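Frequently Asked Questions

The Kozan Play Kitchen Library

We get so many good questions about our play kitchen kits, and we love every one of them. Most of the answers are collected on this page, so have a look through and then come and see us if yours is missing.

What is the play kitchen library?

It's a lending shelf for pretend cooking! Families, home daycares and classrooms in Kozan can borrow a kit of toy food and kitchen pieces, play with it for a few weeks, and swap it for another one. We started with two tubs of hand-me-downs and a folding table in the back of the Prernemow building. Today there are 43 kits on the shelf, and our favorite part of the job is still opening a returned one and seeing which pieces got the most love.

Who can borrow a kit?

Anyone who lives, works or goes to school in Kozan or Zinddale. You don't need to have children of your own. Grandparents borrow them before a visit, speech therapists borrow them all the time, and one theater group took home three for a café scene.

What comes in a kit?

Every kit is a bit different, and we like it that way. You'll always get something to cook in, something to cook with, something to serve on and a good mix of food. Some kits lean toward breakfast, some toward soup and salad, and a few are themed around a market stall or a picnic. The larger kits also have an appliance, like a toaster oven, a mixer or a little coffee maker. The card inside the lid lists every piece, so you know what you've got before the play starts.

Do the pieces match?

Nope! Many of our kits are put together from donations, so a pan from one set might end up beside a plate from another. Kids don't mind one bit. We do try to keep things close in size, so that the spatula fits in the pan and the food fits on the plate.

How do you suggest setting it up the first time?

Tip it all out! We really mean it. Put everything on a low table where children can see all of it at once, and let them pick what to start with. It's tempting to arrange a tidy little kitchen for them, with the dishes in a stack and the fruit in a bowl, but we find that children dig in much faster when the choices are right in front of them.
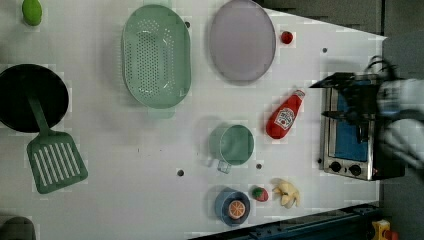 Once they've had a good look, the sorting usually starts by itself. One child will want all the fruit together, another will go by color, and somebody always wants to cook everything in the same pan. All of it is wonderful. If the table gets too busy, move half the pieces to a tray and bring them back later in the morning as a "delivery" from the grocery store. They go wild for a delivery.

What ages are the kits for?

Most are meant for three and up. We have a small number of toddler kits with only large pieces, marked with a yellow dot on the lid. Please don't give the regular kits to children who still put things in their mouths, as the smaller fruit is too small for them.

My child is seven. Is that too old?

Not at all! Older kids get really inventive. Give them a pad of paper and they'll write menus, take orders and argue about prices. You can slip in some reading and math without anyone noticing. Try asking for half a banana, or a breakfast that costs exactly 100 pretend dollars.

Can we use the pieces with water?

Plastic dishes, pans and food, yes, and they make a great bath or sink activity. Please keep water away from any of the appliances, and from anything made of wood, felt or cardboard. A colander is the star of water play, by the way. We've watched children pour water through one for the whole of story time.

Can we put real food in them?

Please don't. We know it's fun to put real crackers on the plates, but the kits are toys and we can't clean them to the standard you'd want for eating. Play dough is also a no, as it dries in every slot and hole and takes forever to pick out.

How do I clean a kit before I bring it back?

Plastic pieces can go in a bowl of warm water with a little dish soap. Rinse them, spread them out on a towel and let them dry all the way before you close the lid. Wipe appliances with a barely damp cloth. Felt and fabric food should just be shaken out, and we'll take care of the rest.

What if we lose something?

It happens to everyone, us included. Tell us when you return the kit and we'll change the card. There's no fee for a missing strawberry! If it turns up under the couch three months later, drop it in the basket by the door. For a missing or broken appliance we may ask for a small contribution, or a swap if you have something similar at home.

How long can I keep a kit?

Three weeks, and you can renew it if there's no one waiting. The market stall kits go out the minute they come in, so put your name on the list early.

Do you take donations?

Yes, please! We're always short on plates, cups and cooking utensils, and we could use more vegetables. (We have more than enough pizza.) Odd pieces are fine. We can't take anything cracked or rusty, or battery toys with a missing cover. Our big sorting day is in April, and we'd love to have you there if you enjoy a table full of tiny groceries as much as we do.

Can you come to our school or library?

We'd be delighted. Nermin Başaran runs our visits and brings a few kits along, plus a floor mat and her famous order pads. A visit lasts an hour and works best with a small group. We're happy to stay afterward and talk with teachers about ways to use the pieces in class.

Where do I pick up and return kits?

At the Histus desk, just inside the Prernemow building. Ring the bell if there's no one at the counter. Returns can be left on the cart in the hallway, with the lid clipped shut and your name on the slip.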